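# Varamar Court

**Varamar Court** is a residential apartment building in the seaside district of Tomar.

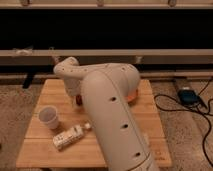
Vol. 7, p. 563

The building stands on the corner of Pangilinan Street and the coast road, on land that was used as a timber yard until the yard moved inland. It was designed by Roel Stevens for the developer Vonano, and sold off plan. Most of the first buyers were local families, though a number of flats on the upper floors were bought as holiday homes.

## Layout

Varamar Court has 15 storeys above a basement car park. The ground floor holds the lobby, the post room and two shop units. The flats have one, two or three bedrooms, and the three-bedroom flats are all at the corners. Those on the seaward side have full-width balconies with glass screens. Kitchens were originally closed off from the living rooms by a partition wall. Many owners have since had the wall removed, which the lease allows with written consent.

The top floor was planned as a restaurant, but no tenant was found and it was divided into two penthouses. The larger of these was first owned by Rosimeire Miranda, who later bought the flat below and joined the two with an internal stair.

## Ownership and management

Flats are held on long leases of 1000 years. The freehold passed from Vonano to a company owned by the leaseholders, with Dinesh Poduval as its first chairman. Service charges are set each December and are divided by floor area. Short holiday lets of less than a month are not allowed, a rule that was challenged by Noel Cabrera, then the owner of three flats, and upheld.

## Repairs

Salt air caused early rusting of the balcony fixings on the south front. The fixings were replaced in stainless steel and the screens refitted. Work on the lifts took longer than planned, and for about 15 weeks only one of the two was in use. The surveyor for both contracts was Mark Anthony Cruzado.

## See also

- Pangilinan Street
- Tomar seafront
- Leasehold flats

*Entry last revised 10/3/23*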